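Nellbridge Home & Reno Forum > Furniture > Tables and chairs

Thread: Pink marble look cafe tables, keep or cover??

kendra_lev
ok quick one before work. Inherited two square tables from the cafe my aunt ran, the Druvivmont, closed in October. Tops are a peachy pink and white marble pattern with orangey red veins, thin red edge strip, black metal legs underneath. They're in our family room now and we actualy eat at them. My partner wants them painted or covered, I kind of love them. Floor is white marble tile with grey veining so there's a LOT of marble going on.

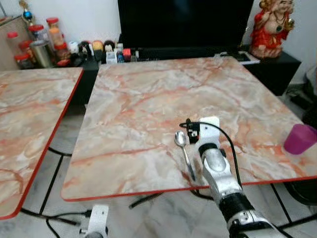
Main table with the other one at left, tv cabinet behind.

What would you do? Budget is 200 for the pair, tops. Kendra

savvas_b
Keep. Next question.

Seriously though, don't paint. Paint on a table you eat off looks good for one winter, then somebody drags a plate across it. The red edge is the best bit.

toolshed_randell
Disagree with Savvas. Pink on white on grey is too much for one room imo. Black cabinet, black telly, black legs, so you've already got your second colour. Do the tops matte black and you're done. Good primer, two thin coats, leave it alone for a week. Well under 200.

forough.a
Black tops!! every crumb, every fingerprint. We had a black table for 4 years and I wiped it more than I ate at it. The busy pattern is a gift if you have kids.

Also love the little figures along the cabinet. Who's the one with the yellow face?

kendra_lev
Ha, no idea, came in a box with the tables. The whole row stays, that's not up for discussion.

No kids, one messy adult.

toolshed_randell
Crumbs are what a cloth is for. But fine.

What's the top made of? That matters more than the colour. If it's a laminate you need to scuff it first or nothing will stick.

kendra_lev
Don't know! Not stone, I can lift one end myself. Is there a way to tell without wrecking it

areti_ch
Flip it over and look at the underside, then look closely where the edge strip meets the top. If there's a thin printed layer on a board you'll usually see the line. Don't go picking at the strip, matching that red later will be a pain. Ask me how I know.

Other thought, is it the pattern that bugs your partner or the way they're sitting? You've got them angled with a gap between. Mine looked like a waiting room until I shoved them together. Same tops, same edging, would read as one long table.

kendra_lev
Hm. He says "the pattern" but he also walks into the corner of the left one pretty much daily so

savvas_b
There's your answer then. Corner guard, 2 bucks.

forough.a
Or square them up like Areti says. Costs nothing. Check the heights though, cafe tables get levelled one at a time with the feet and they drift.
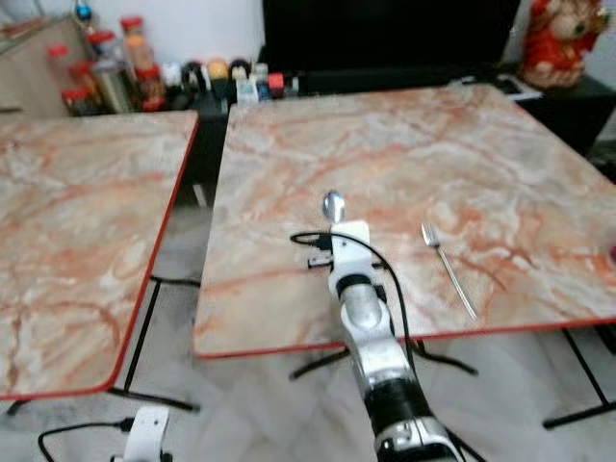 And before anyone buys anything, lay it as if people were coming over. Plain white plates, plain steel cutlery, nothing patterned, no placemats. Silver looks lovely on that pink, you don't need a runner or a cloth fighting with it. I'd do that for a few dinners and see if he still hates it.

toolshed_randell
Can't believe I'm being outvoted on pink.

If you DO cover, at least go for something you can undo. Clear or frosted vinyl cut to size, or a plain oilcloth with clips. Then when you change your mind in six months the top's still fine. I'd sooner you did that than a bad paint job, I'll give you that much.

areti_ch
Second the oilcloth. Fragkou do it off the roll, bring your measurements, they'll cut it square if you ask nicely. Plain cream or grey. Not another marble!!

antigoni_l
Just found this thread. Pls don't paint them. I sold a set like these when I moved and I still think about it. Someone quoted me 3000 for custom tables in nearly the same colours last year, I laughed and then got a bit sad.

savvas_b
3000??? for how many

antigoni_l
Four. Delivery extra.

kendra_lev
ok update. Pushed them together last night, heights are a tiny bit off but a turn on one foot mostly fixed it. Still have to do the underside check, he's got a bad back this week and I'm not flipping them alone. He says it's "better". Will look at oilcloth on the weekend, grey I think, for when his mum visits. Otherwise pink stays

toolshed_randell
Grey is nearly black. I'm counting it.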